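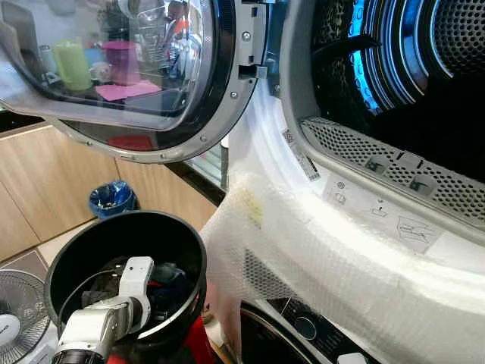 Abb. 3: Offener Trockner, davor der Eimer mit der dunklen Wäsche.

4.2 Aufbau und erste Läufe in der Werkstatt

Eigentlich wollte ich mit der Spüle anfangen, aber Jana Ehlers hat mich überredet, den Wäscheteil vorzuziehen – und sie hatte recht, wenn auch aus anderen Gründen als gedacht. Unser Eigenbau soll Kleidungsstücke einzeln aus einem Behälter greifen und in die Trommel legen, alles mit Teilen, die man in einer Gemeinschaftswerkstatt selbst drucken oder drehen kann. Schwierig ist daran vor allem das Sehen. In Abb. 3 liegt fast nur Navy, Schwarz und Dunkelblau in einem schwarzen Eimer, und für unsere Segmentierung ist das anfangs schlicht ein einziger dunkler Klumpen gewesen (das bisschen Rot dazwischen hat sie natürlich sofort gefunden!). Dazu kommt das gewölbte Türglas, in dem sich ein grüner und ein pinkfarbener Becher spiegeln. Die erste Version des Detektors hielt solche Spiegelungen gern für greifbare Gegenstände und plante munter Bahnen dorthin.

Gegen die Spiegelungen half eine ziemlich grobe Maßnahme: Wir schätzen zuerst den Türring als Ellipse und verwerfen alles, was innerhalb davon liegt. Zakhar Yatsenko fand das unelegant und hat einen Abend lang an einer Variante mit Tiefenbild gebastelt, die auf Glas aber noch schlechter lief. Also blieb es bei der Ellipse. Den Eimerrand behandeln wir ganz ähnlich, nur dass dort umgekehrt ausschließlich das Innere zählt.

Für die Auswertung haben wir 851 Griffversuche protokolliert, verteilt auf 41 Durchgänge. Im ersten Block, noch ohne Maske, landeten 16 Prozent der Versuche als sauber einzeln gegriffenes Stück in der Trommel, im letzten waren es 69 Prozent. Ich gebe zu, dass wir zwischendurch auch die Fingerpolster gewechselt haben, die Zahlen trennen die beiden Effekte also nicht. Gediminas Jankauskaitė hat die neuen Polster an einem Samstag gegossen, etwas weicher und mit gröberen Rillen, und bei dünnen Stoffen merkt man das sehr. Bei Jeans eher nicht.

Offen ist noch die Übergabe an der Trommelkante. Ärmel bleiben gern draußen hängen, und unsere Software zählt das Stück trotzdem als abgelegt. In der Statistik haben wir solche Fälle von Hand korrigiert; wie sich das automatisch erkennen ließe, steht in Abschnitt 4.3.

Kontakt: Werkstatt Endell | © Projekt Brokow | Nach oben
Drucken | Per E-Mail senden
Berichte > Brokow > Abschnitt 4.2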